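We use cookies to remember your display settings. Accept | Manage preferences

Plaler Teleop: Cabinet-Top Manipulation in Simulation

Maintainer: Irina Pascu, Trosura
Status: stable, updated in March

Summary

Plaler Teleop is a set of demonstrations recorded in simulation. A human operator drives a single arm by remote control through short tabletop tasks in furnished rooms. The set was built for imitation learning and for testing how well a policy copes with clutter and dark surfaces. It contains 981 recorded episodes, of which 837 passed review and are included in the default split. The remainder ship in a separate folder, `rejected/`, with a reason code for each.

Collection

Operators worked from a desk with a handheld controller. Controller motion is mapped to the end of the arm as relative displacement, so the operator can release the clutch button, move the hand back to a comfortable position, and continue. The trigger opens and closes the gripper. Rotation is scaled down by half compared with translation. Early operators found full-scale rotation hard to hold steady during the final approach to thin objects.

Each episode starts from a randomized arrangement and a one-line instruction. Recording begins at the first clutch press and stops when the operator marks the episode as done or abandoned. Pauses longer than 3 seconds are kept in the raw logs and trimmed in the default split.

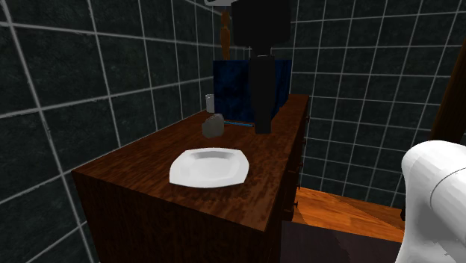 Object poses are drawn from a fixed region on the support surface, with a minimum spacing between objects. The spacing check uses bounding boxes, so long items may end up closer to their neighbors than the configured value suggests. The arm start pose is also randomized, within a smaller range.

Episode contents

- `obs/rgb`: color frames, one stream per configured camera
- `obs/joint_pos`: joint positions
- `action/delta_pose`: commanded end displacement after scaling
- `action/gripper`: commanded gripper state
- `meta/instruction`: text shown to the operator
- `meta/outcome`: reviewer label

Actions are logged as commanded. To get the motion the arm followed, take differences over `obs/joint_pos` and run forward kinematics with the script in `tools/fk`.

Review

Every episode was replayed by one reviewer who had not recorded it. Reason codes for rejection are `wrong_object`, `contact_glitch`, `timeout` and `operator_abort`. A clumsy but successful episode is accepted. Regrasps are left in, and users who want clean single-grasp trajectories should filter on the number of gripper transitions.

Known issues

- Thin objects lying flat can sink slightly into the surface after a hard press. Affected episodes are flagged where the reviewer noticed it.
- Some camera placements let the arm block the target during approach. No frames were removed for this.
- Room furniture has collision geometry but does not move.
- The Fledton controller profile swaps two buttons in version 3 of the recorder. The loader corrects this on read.

Splits

Train and validation are divided by room layout, so no layout appears in both. The Yang baseline config reads the split file directly and should not be pointed at the raw folder.

Related

Plaler Recorder: setup and controller profiles
Plaler Replay: reviewing episodes
Notes on clutch mapping for relative control
Changelog

Contact | Terms of use | © Trosura | Back to top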